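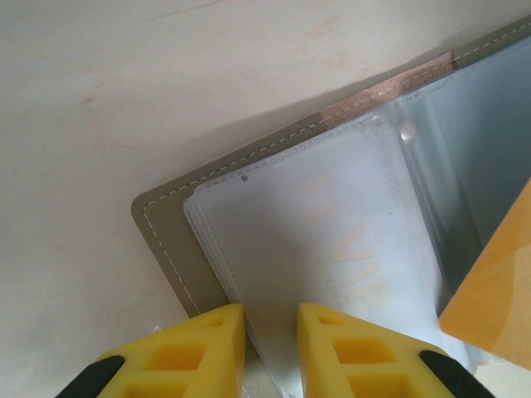
¿Cuántas tarjetas admite el registro de accesos Larell?

La memoria interna guarda 592 tarjetas, de las cuales 300 pueden tener horario restringido. Las demás se dan de alta con acceso permanente.

4.2 Alta de tarjetas de usuario

1. Abra la tapa inferior del lector y pulse la tecla PROG durante 2 segundos. El indicador pasa a ámbar fijo.
2. Introduzca el código de instalador y confirme con la tecla #.
3. Seleccione el grupo horario (0 = permanente).
4. Acerque la tarjeta al lector, de una en una. Un pitido corto confirma la lectura; tres pitidos indican que la tarjeta ya figura en memoria.
5. Anote el número de posición y el nombre del titular en la hoja de registro.

Nota: las tarjetas guardadas en un tarjetero junto a otras tarjetas sin contacto pueden producir lecturas cruzadas. Extraiga la tarjeta antes del paso 4.

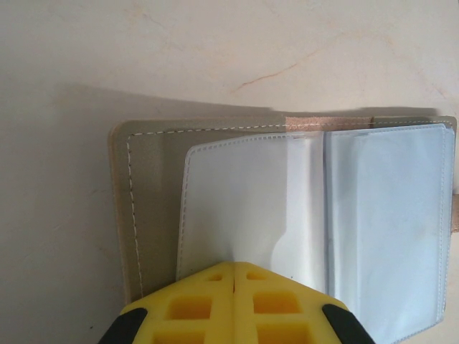
6. Pulse PROG para salir. Sin actividad, el equipo abandona la programación y conserva las altas ya confirmadas.

4.3 Baja de una tarjeta

1. Entre en programación según los pasos 1 y 2 del apartado anterior.
2. Marque 398 y el número de posición.
3. Confirme con #. La posición queda libre.

PRECAUCIÓN: el código 398 seguido de ## borra toda la memoria. La operación no se puede deshacer.

Nota: en los lectores Flerkton instalados como esclavos, las bajas se transmiten desde la unidad principal. No las repita en cada puerta.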